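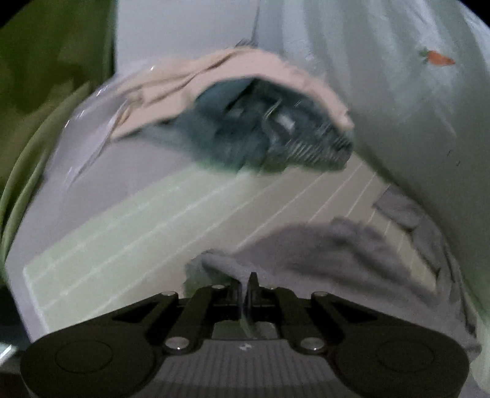

How much money should a small group put aside for the grippers before it starts collecting work with cloth?

Take the price of the grippers and put the same amount again beside it for spare fingers, mounts, cables, storage and the hours of the person who keeps everything in order. If you can't afford the second half, buy fewer grippers.

I came to this rule slowly and with some damage to my own budget. I promised in July that I would write down how we planned our purchase, so I will try to do it in the order in which it happened, including the parts where I was wrong.

We are a small group and we work on folding and sorting of household textiles. Our plan for this year was to let people do the tasks by hand with grippers, in ordinary rooms, and to leave the robot arms for later. The arms are the expensive part and I wanted to know first if the tasks made sense. Vibeke Bisgaard, who approves our spending, agreed with this quickly, I think because the first page of my proposal had a much smaller number on it than she had expected.

The first page was too optimistic. I had asked for 13 grippers. My thinking was that they work in pairs, one for each hand, so this gave us six pairs and one spare. I wrote it in Budex, the planning program we must all use, on one single line called "grippers", with one price. Vibeke sent it back the same afternoon with the question what happens when the spare is used. I had no good answer. I also had no line for fingers, and this is strange, as the fingers are the only part that touches the work.

So I asked for offers from two suppliers, Drovanell and Halvorsen, and I asked both of them to price the parts separately. I recommend this very much. Drovanell gave a complete list where I could see each finger, each pad and each screw set. Halvorsen gave a lower total, but the fingers were sold only together with the whole front assembly. For boxes and bottles this would perhaps be fine. For cloth I did not like it.

Cloth is hard on a budget in a way that I did not understand at the start. With a rigid object you close the fingers and the object stops them. With a soft grey cloth like the one at the top of this page, the edge is pinched between the fingertips and there is nearly nothing between them, so the tips press on each other the whole time. People also squeeze more than they need, as they are afraid to lose the fold. In our first weeks the soft surface on the tips became smooth much earlier than I had planned for, and a smooth tip slides off thin cotton. I had written one replacement set per gripper per year. I have now changed it to one set every quarter, and I keep the old ones in a bag for testing.

The second thing I forgot was that both hands are working. One hand holds the grey piece while the other is already moving with the pink one, and if one gripper of the pair is away for repair, the other one is of no use for this work. It means that the real unit in the budget is the pair. When I understood this I deleted the 13 and wrote 11, which was what we could pay for after the spare parts were included. Then Vibeke asked, very politely, how I wanted to divide 11 by two. I had to explain that I now counted five pairs and one for replacement, and that all left and right units in the Drovanell offer are the same, so one spare can go to either side. She accepted this. I am still a little embarrassed about how long the meeting was.

The third thing is the textiles themselves. I had no line for them at all! I believed that everybody would bring old towels from home, and some people did, but old towels are all the same kind of difficult. We needed thin things and thick things, plain ones and printed ones, big sheets and small cloths. Sanne Mulder made a shopping list for this, and it was better than anything I would have made. She also added storage containers, plastic bags to keep the sets together, and detergent. I laughed at the detergent line and then I paid for it, and we have already bought it again.

Delivery deserves its own paragraph. Drovanell wrote 11 working days in their offer, and this was the second time the number eleven came to trouble me. The grippers came in time. The mounts came from another warehouse and took 29 days, and without mounts we could only look at the grippers and charge nothing to the project. Sanne moved her sessions by hand in the calendar, one after the other. If I could do it again, I would ask for the slowest delivery time of any part in the order, in writing, and I would plan the first session from that date.

We also had a short discussion about Basov. They rent out grippers per month, with service included, and a colleague from another department is happy with them. I made the calculation twice. For a short project I would rent. For us the purchase became cheaper before the end of the year, but only if we repair the tips ourselves, and for this you need a person with patience and a small screwdriver. We have Sanne. I have put her repair hours in the plan now under their own name, as before they were hidden inside "other", where nobody could see how much she does.

Here is how my lines look today, without the prices, which I am not allowed to publish: grippers, counted as pairs with one extra. Fingertips for each quarter. Mounts and cables. Textiles, with a small amount to renew them. Containers and bags. Washing. Repair hours. Delivery, with the slowest part written beside it. A reserve, which Vibeke wanted larger and I wanted smaller, and she won.

The arms are planned for the next round. I have started to ask for offers and I already see that one supplier counts the gripper in the price and the other one does not, so I am making a new table. If somebody reading has experience with leasing of arms for a group of our size, please write to me, I would be glad to compare.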